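Home | Features | Interviews | Workshop | Archive | Contact

The Right Surface for Small Parts

01/02/2022
By Saulius Jankauskaitė
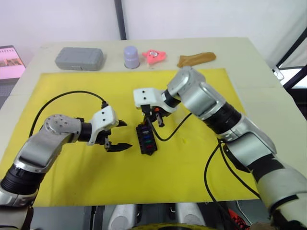 What should go on a bench where small parts are sorted? A plain mat in one light, solid color, large enough that a dropped part lands on it and stays in view.

Vaida Jaunzems has been setting up benches for small-parts work at Modenen for nine years. She is responsible for the layout of the sorting room in Mekstead, where fasteners, spacers and color-coded inserts are checked and put into blocks before they go to assembly. Most of the parts are shorter than a fingernail.

"People ask about the block first," she says. "The block is the easy item. The surface decides how much time you lose."

Her preference is yellow. Gray and white were both tried in the Mekstead room, and both were withdrawn. Steel parts were hard to find on gray, and white produced glare under the bench lamps. "With yellow you get black, steel, blue and red all standing out. Orange is the weak one. If a job is mostly orange parts, we change the mat for that job and change it back."

The mats are bought by the roll from Benjelloun and cut on site. Jaunzems specifies a thickness of 3 millimeters. Thinner material curls at the corners after a few weeks; thicker material lets a block rock when it is pressed on one side. The tabletop underneath is left bare – no adhesive – so that the mat can be lifted and washed.

Blocks are kept dark at Mekstead for the same reason the mats are kept light. An empty slot in a dark block can be confused with a black insert, and Jaunzems accepts that as a cost. "We don't use black inserts. That was settled in December and it should have been settled earlier."

The inserts are identified by color alone. Printed codes were considered, but at that size the print wears off with handling. Each color stands for one length, and the chart is fixed to the wall at eye level. New staff are asked to check against the chart for their first two weeks, including when they are sure.

On placement she is specific. The block goes in the middle of the mat, its long side parallel to the front edge of the table. Loose parts go to the left or the right, never behind. "If you reach over a block, you catch it with a sleeve. Then you have a floor job."

I asked whether a tray with raised sides would solve that. Two were bought from Sikus and tested. They held the parts well, but the sides got in the way of low, flat movements, and dust collected along the inside corners. The trays are now used for storage.

Cleaning takes place at the end of each shift. The mat is wiped with a damp cloth, left to dry flat and inspected for cuts. Small cuts matter more than stains, in her view, as a pin can lodge in one and come out during another job. A cut mat is turned over once and then replaced.

Her current work is on lamp height. The lamps at Mekstead hang low and throw a hard shadow next to anything that stands above the mat, and a small part in that shadow is easily missed. She wants them raised and a second lamp added on the opposite side of each bench. The wiring has been priced, and she expects to fit out one bench first and leave the others as they are until the results are in.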